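How a Big Concert Gets to Your Town

A concert by a famous band may last two hours. Getting it ready takes months, and most of the people who do the work never stand on the stage.

Planning the tour

A tour is a list of cities where a band will play, one after another. A person called the tour manager makes the list. Italo Messina has managed tours for the rock group Orlandini for many years. He starts by looking at a map. The cities have to be close enough together that the trucks can drive from one to the next overnight.

On the last Orlandini tour there were 6 trucks and a crew of 118 people. The band itself has four members.

Load-in

The morning of a concert is called load-in. The trucks back up to the doors at 6 a.m. and the crew rolls out big boxes on wheels, called road cases. Every case has a label that says where it goes.

The riggers work first. They hang chains and motors from the roof. The motors lift long metal frames called trusses, and the lights and speakers hang from the trusses. Everyone on the floor wears a hard hat while this is going on.

Next comes the stage crew. They set up the drums, the amplifiers and the microphones. Amplifiers are boxes that make an electric guitar loud enough to hear.

Sound check

In the afternoon the band comes in for sound check. Each player plays alone for a minute or two, and then they all play together. A sound engineer sits at a mixing desk in the middle of the hall. The desk has rows of sliders – one might be for the singer, another for the bass guitar.

An empty hall sounds different from a full one. People and their clothes soak up sound. When 2,000 fans walk in, the engineer has to change the settings again.

Staying healthy on the road

Singing every night is hard on the voice. Singers drink water, warm up before a show and rest between cities. Drummers and guitar players can get sore hands and wrists. If someone is badly hurt, a doctor may have to operate, and the tour can be put off until the player is well. 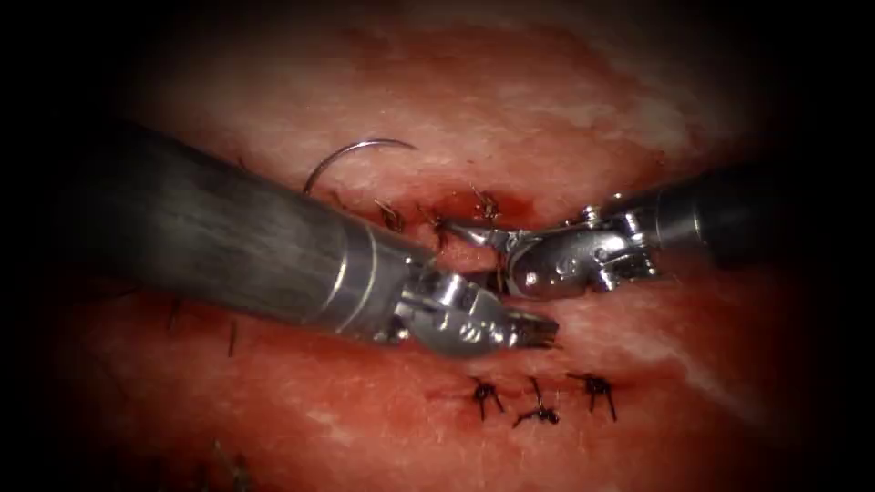
Robotic surgical arms at a small cut in a tissue pad.

After the last song

When the fans go home, the crew starts load-out. Everything comes down in the opposite order and goes back into its case. By 2 a.m. the trucks are on the road again.

Words to know

Load-in: bringing the equipment into the hall
Rigger: a worker who hangs things from the roof
Truss: a metal frame that holds lights or speakers
Load-out: packing up after the show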